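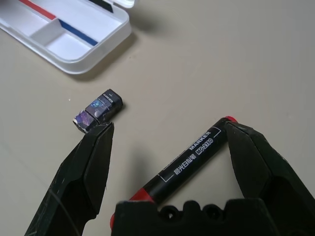

Page last changed: December, in the evening

Two weeks of evenings went into the finger swap and I finally have opinions, so get comfortable. If you read the last post you know I was on the fence between the stock Clerkon jaws and the Wamness set, the tapered ones. I bought the Wamness set. Then I bought a second set when I cracked a finger tightening it (my fault, I used the long hex key and got cocky).

The test is the same desk stationery chore I've been using since spring. Pick up the eraser, pick up the whiteboard marker, put both in the open pencil case. I like it because it's dull and because the two objects want such different things from a gripper. The eraser is a little block in a paper sleeve and will forgive you nearly anything. The marker is a round barrel that would love to roll into my lap.

The Clerkon jaws are wide and flat, and on the eraser they were great. I could come in sloppy, way off center, and still get it. On the marker they were a pain. Any time it was lying at a diagonal the flat pads would touch one side first and shove it, and then I'd be chasing it across the desk with a robot arm at ten at night like a lunatic. I did 30 tries on the marker with those and wrote down 17 clean grabs. Not a number I'd put on a T-shirt.

With the tapered fingers I got 29 out of 30 on the marker!! The one miss was a bad wrist angle and I knew it was bad on the way down. Because the tips are narrow you can get one down on each side of the barrel without bumping anything, and the wrist camera can see past them, so I'm not guessing where the far side is. I hadn't thought about that at all when I ordered them. The old jaws blocked a big chunk of the view right when I needed it most, and I'd gotten so used to driving half blind that I figured it was just me.

The eraser did get harder, I won't lie. If I pinch it near one end it likes to swing around, and then it goes into the case crooked or sits up on the divider. Slowing down helps. So does grabbing it across the middle, but when it's lying at an angle you have to turn the wrist to line up, and my wrist joint has a bit of slop in it that I keep meaning to deal with.

Now the camera. I had two to try. The first was the little Bunmont I've had forever, and the second was a sharper one that I sent back, so I'll leave the name out of it. The sharp one really was nicer to look at, and I could read the printing on the marker barrel from a good way up. But it lagged just enough that I'd overshoot, stop, back up and overshoot again. The Bunmont is softer and it keeps up with my hand. For this kind of work I'll take that every time. I did move its cable so it stopped snagging when the wrist turned past halfway, and it hasn't popped loose since.

Controller stuff, for the three of you who asked. I'm still on the Ertürk board. I turned the closing force way down for the new fingers, from 500 in their setup screen (I have no idea what the units are, the manual just says "force") to 266, which I landed on by squeezing a marker and nudging the number until it stopped slipping. Anything much over that and the tips start to bow outward and the grip gets worse. If yours are printed in something stiffer you can probably go higher.

Mounting them took one evening. The holes lined up fine, but the screws that came in the bag were too short for my base, so I raided the coffee can of leftovers. Check yours before you take the old jaws off, or you'll be like me, with an arm with no fingers and the hardware store closed.

So the tapered set stays on. The Clerkon jaws are in the drawer for when I go back to moving boxes. Next up I want to stick some thin rubber on the tips and run the eraser again, and maybe try it with the case turned so the smaller compartment is closest to the arm. If anyone's found a rubber sheet that doesn't peel off after a weekend, leave me a comment.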